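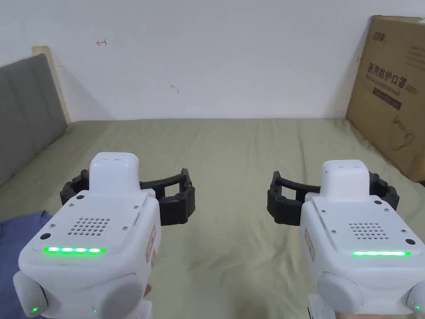

La cama, con la sábana verde puesta.

Dos minutos para hablar y ninguno para contestar

viernes, 16 de abril de 2021

Llevo desde anoche con el pleno de Covano en la cabeza, lo cual dice poco de mi vida social. Lo vi entero, por internet, con el portátil en las rodillas y una manta encima. La retransmisión se cortó en el punto cuarto y volvió en el sexto, de modo que el quinto, que era la modificación de la tasa de terrazas, lo conozco de oídas. Según el acta provisional se aprobó. Según mi primo, que tiene bar, también, y lo cuenta con más palabras.

Pero yo me había sentado por el punto nueve: el nuevo reglamento de participación ciudadana. Sí, ya lo sé. Hay gente que a esas horas ve series.

Para quien no sea de aquí, pongo antecedentes. Hasta ahora cualquier vecino podía pedir la palabra al acabar el pleno. Levantabas la mano, el alcalde suspiraba y hablabas lo que te diera el fuelle. Había quien aprovechaba para preguntar por una farola y quien aprovechaba para repasar la historia del municipio desde la desecación de la laguna. El sistema era malo, lo reconozco. Una noche de febrero nos dieron casi las doce con una intervención sobre el ladrido de un perro que, por lo visto, ladraba a favor de la oposición.

El equipo de gobierno decidió entonces poner orden. El texto lo firma la concejala de Participación, Ivone Portela, y lo ha redactado en buena parte una consultora llamada Festum, que por el nombre yo había tomado por una empresa de verbenas. Tiene 14 artículos y un preámbulo en el que la palabra «escucha» sale tantas veces que acaba pareciendo un apellido. Luego empieza el articulado y la escucha se resuelve así: el vecino que quiera intervenir tendrá que presentar la pregunta por escrito, por registro, con siete días hábiles de antelación. Dispondrá de dos minutos. El gobierno podrá responder en el acto, en el pleno siguiente o por escrito, sin plazo.

Léase otra vez lo de los siete días hábiles. El orden del día se publica dos días antes del pleno. Es decir, que si quiero preguntar por algo que se va a votar, tengo que haberlo preguntado antes de saber que se vota. He dado vueltas a esto con un calendario delante y no le encuentro la salida, salvo tomar café con alguien del grupo municipal correspondiente, que es como se ha participado en Covano toda la vida.

La enmienda de la oposición la defendió Ismael Prado, que es un hombre que habla siempre como si le estuvieran cobrando la luz. Pedía dos días hábiles en vez de siete y obligación de responder en un mes. Nada revolucionario. Venía además con 771 firmas recogidas en el mercado y en la puerta del ambulatorio, entre ellas la mía, que eché con un bolígrafo atado a una carpeta con hilo de pescar. Prado dejó las hojas encima de la mesa con bastante ruido. Era el momento dramático de la noche y se lo estropeó el micrófono, que se acopló.

La respuesta de Portela fue que las firmas no llevaban el formato del anexo II. El anexo II es el modelo de hoja de firmas del reglamento nuevo, el que se estaba votando en ese instante y que por tanto no existía cuando la gente firmó. Lo dijo sin pestañear. A mí me parece que hay que valorar el temple.
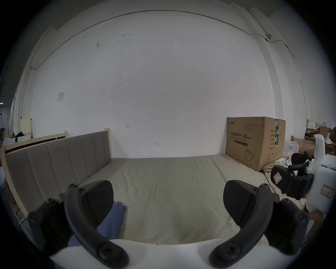
Después intervino Rehema Sang, de la asociación de vecinos de Rezende, la última persona que iba a poder hacerlo por el sistema antiguo. Rezende es el barrio de detrás de las vías, y desde que cerraron el paso a nivel para llegar al ayuntamiento hay que dar la vuelta por el polígono de Gadside, donde las aceras son una hipótesis. Sang preguntó tres cosas: cuándo se abre la pasarela, por qué el registro solo atiende por la mañana y si la pregunta por escrito se podrá presentar en el centro cívico del barrio. Tardó un minuto y cincuenta segundos, lo tengo cronometrado porque el vídeo lleva el contador abajo. Cabía en el reglamento nuevo y le sobraba para dar las buenas noches, que las dio.

El alcalde contestó que tomaba nota.

Yo he visto al alcalde tomar nota en muchos plenos y todavía no le he visto un papel. Se lo comenté esta mañana a Edileuza Tavares, mi vecina de arriba, que fue secretaria de juzgado y tiene una opinión muy formada sobre los registros de entrada. Dice que lo de menos son los dos minutos. En dos minutos se puede decir casi todo lo que un ayuntamiento va a hacer caso de oír. Lo que le preocupa es la frase «sin plazo», que en su experiencia es donde van a morir los expedientes. También dice que yo debería salir más.

Tiene razón en lo primero. He estado mirando reglamentos de otros pueblos (viernes por la mañana, día de poco trabajo, café recalentado) y hay de todo. Los hay que dejan hablar antes de la votación, cosa que aquí se consideraría anarquía. Los hay que exigen estar empadronado, y los hay que no dicen nada y se apañan. Lo que casi todos tienen es una fecha tope para contestar, aunque luego se la salten, porque por lo menos así uno sabe qué día empezar a enfadarse.

Ah, y se me olvidaba el artículo 12. El artículo 12 crea el Consejo de Covano Escucha, un órgano consultivo que asesorará sobre la calidad de la participación. Lo componen la concejala, un técnico, un representante de cada grupo y dos vecinos elegidos por sorteo entre quienes se apunten a una lista. La lista se abrirá por decreto. El decreto, adivinen, no tiene plazo. Yo pienso apuntarme en cuanto se pueda, y si me toca iré con corbata.

La enmienda se rechazó y el reglamento salió adelante con los votos del gobierno y la abstención de Hafiz Jugah, el concejal independiente, que explicó su abstención durante más rato del que tendrá en adelante cualquier vecino para explicar lo que sea. Dijo que compartía el espíritu del texto y también el de la enmienda. Dijo que el debate le había enriquecido. Dijo, y esto lo apunté literal, que «la participación es un camino que se hace participando». Al fondo se oyó a alguien arrastrar una silla.

Ahora toca exposición pública, treinta días hábiles para presentar alegaciones. Se presentan en el registro general, planta baja, de nueve a una, con cita previa. La cita previa se pide en la web del ayuntamiento, en el apartado «Trámites», luego «Otros», luego «Otros» otra vez. La he pedido hoy y me han dado para dentro de tres semanas, así que si alguien quiere ir redactando conmigo, que me escriba en los comentarios o al correo de siempre. Tengo un borrador de página y media. Pide lo mismo que la enmienda, más la ventanilla en Rezende y que el orden del día se cuelgue en un formato que se pueda leer en el móvil sin girar la cabeza, porque ahora lo suben escaneado de lado.

Lo de la tasa de terrazas lo dejo para otro día. Mi primo me ha mandado tres audios sobre el tema, el más corto de ocho minutos, y todavía voy por el primero.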